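Shared shop's laundry robot is still a long way from the laundry

DRUKCOMBE — Members of the Plimach shared workshop have put 122 evenings into a two-armed machine they hope will one day fold clothes. After a visit in March, this reporter would not throw out the laundry basket yet.

The project is called Chacko. It was started by Rekha Annamalai, a retired machinist, and runs on parts paid for by its builders, who have spent $2,019 so far. Annamalai says the goal is a machine that can take a shirt from a heap and put it on a shelf, folded, with no help. The group's own log lists 57 attempts at a full fold. It marks 31 of them as finished, but a "finish" includes any result that stayed on the table. 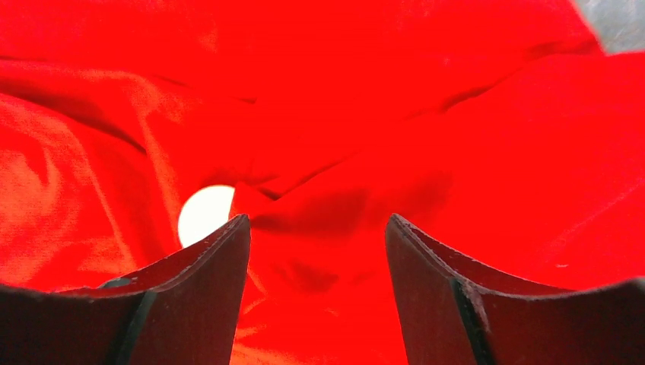
Cloth is a miserable thing to hand a machine. A box has corners and stays the same shape when you grab it, while a shirt changes every time it is touched. Glossy red fabric lies in loose folds under the open fingers, with a small ridge bunched up near the gap, and software has to decide whether that ridge is a sleeve, a hem or nothing useful. Benjie Malabanan, who writes most of the code, said the program picks the highest fold and goes for it. Asked how it knows which part of the shirt it has, he said it mostly doesn't.

He argues that the grip itself is now good. The narrow jaw tips can hold a thin strip of red cloth right beside a little orange tag, and the group is proud of that. Fair enough, but holding an edge is the first step of a fold, and the other steps are where the log gets thin.

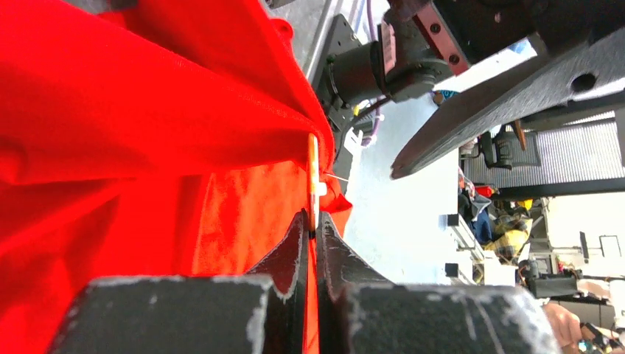 What comes next

The group plans to show Chacko at the Sultton makers' fair, where it will work on towels. Malabanan said shirts would be "a stretch" by then. Annamalai wants to try them anyway. Plimach is open to visitors from 6 p.m., and admission is free.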